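Ikembridge Community Help > Home and Furniture > Wood Finishes

Filed under: tables, oil finish, sticky surface, sanding

Table top still tacky weeks after oiling. Strip it or wait?

Kenza Amrani

I oiled a table in April and it's still sticky. The top is a light wood, I think maple but the seller wasn't sure, 46 inches long. It had a clear finish that was wearing off in the middle, so I sanded it with 120 and then 180 and wiped it down with a damp rag. After it dried I put on Hosto table oil, which cost me $34 for the small can.

The can says to apply, wait 20 minutes, and wipe. I put on a coat in the evening and I did wipe it, but the wood looked dry in places so I went over it again right away and left that one overnight. In the morning it was gummy. I rubbed it with an old T-shirt and got some off, then put on a third coat because my brother said a fresh coat would melt the old one.

That was three weeks ago. The legs are fine. They only got one coat. The top feels like the back of a label after you peel it off. Paper sticks to it if you lean on it, and there's lint in it now near one end. It's in the back room, no heat in there, and the window stays shut because of the neighbor's dog.

We use this table every day, so I can't leave it for months. Do I wait, sand it all off, or put something else on top? Somebody told me to seal it with polyurethane and be done with it. I have most of a can of Trokis water-based from doing the stairs.

Rutilio Orozco

Don't put polyurethane over it. The oil underneath isn't cured, and a water-based coat on top will either wrinkle or peel off in sheets. If you want poly on this table later you can have it, but you need to get down to clean wood first or wait until the oil is fully hard.

What you have is too much oil sitting on the surface. Maple is tight and doesn't take much in. The first coat filled what there was to fill and the other two had nowhere to go. Oil on top of the wood dries to a skin, and the skin keeps air away from what's below. A cold closed room makes it slower. Waiting might work eventually but you'd have a gummy layer with lint in it even after it hardened.

What I would do:

Get mineral spirits and a gray nonwoven pad. Open a window and wear gloves. Wet a section no bigger than a dinner tray, let it sit a few minutes, then scrub with the grain. Wipe with a clean cotton rag before it dries and move to the next section. Change rags often. If you keep using the same one you're only moving the oil around.

Do the whole top, then do it again. After the second pass, leave it overnight and feel it with the back of your hand. If it drags anywhere, do that part a third time.

Once it's smooth and doesn't grab, leave it alone for a week, in a warmer room if you can carry it to one. Then one very thin coat. I mean a tablespoon or two for the entire top. Rub it in, wait the 20 minutes, and wipe until the rag slides and comes up clean. Dry patches on maple are normal, so leave them.

Lay the oily rags flat outside to dry, or put them in a metal can with water and a lid. They can catch fire by themselves in a pile. Do not put them in the kitchen trash.

I wouldn't sand first. Soft oil clogs the paper in about a minute. If mineral spirits won't lift it, a card scraper will, but that takes some practice and you can leave tracks.

Reda Filali

Had this happen with a different oil, Ghaffari I think. I just put a fan on it and it went away. Took a while. Also you can sprinkle cornstarch on it if you need to use it before then.

Souad Benjelloun

Please skip the cornstarch. It stays in the finish and you get white specks.

I agree with Rutilio about the mineral spirits, and I'd add one check before you start. You said the old clear finish was worn in the middle and you sanded with 120. On a factory top, 120 by hand often leaves finish near the edges and corners where there was no wear. Oil can't get into that at all. Put a few drops of water on the wood once you've cleaned it, some in the middle and some near a corner. In bare wood the spot goes darker within a few minutes. If it beads up at the corner and stays there, you still have old finish and that area will be sticky again whatever you do.

In that case, clean it, let it dry for a few days, and sand the whole top evenly with 120 until the water test matches everywhere. Finish at 150. You don't need to go higher for oil on maple, it only closes the surface more. Always sand along the grain, including at the ends, where people tend to turn the sander sideways.

About daily use: after the thin coat, give it two days before you set anything on it and two or three weeks before you scrub it or leave something wet standing. Felt pads under anything heavy. Wipe with a barely damp cloth and no dish soap for the first month.

I've kept to one thin coat a year on light tops with straight grain and haven't had a sticky one since.
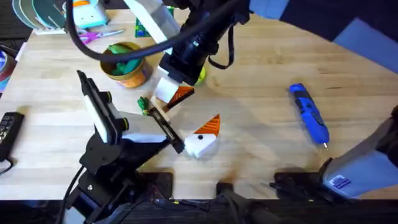 Grigoris Galanis: Do the water test on the underside too, if it was ever finished. I oiled only the top of mine and it cupped over the winter. One thin coat underneath, same oil, the same day you do the top.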